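Budgeting for hand-held grippers, first-time buy

Zivberg

We are planning to record table-top tasks with hand-held grippers in the new year and I have to put in a budget by December. The room will be much like this one.

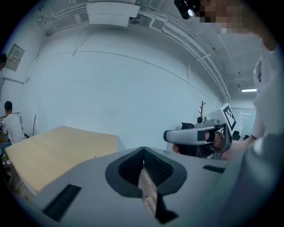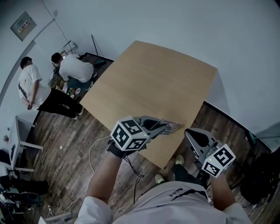 Posted by Zivberg, 2025-11-02

I have a price for two pairs but no idea what else to allow for. Do we need spares from the start? And does the table matter? Ours is 155 cm long and I could swap it for a square one.

Chae

Buy one pair first and run it for 12 days before ordering the second. Put the difference into wrist straps, spare jaw pads and printed markers. Markers get scuffed and a bad print will cost you a day's recordings. I set aside some 62 pounds a month for small parts and have not gone over it yet.

A square table is easier, you can work from any side. Get a second-hand one.

Clikstead

Cables and storage. Everyone forgets storage. We filled our first drive in a fortnight and the replacement was 431 pounds, which came out of the travel money.

Travau

Depends what tasks you are doing. Ask the seller if pads are included.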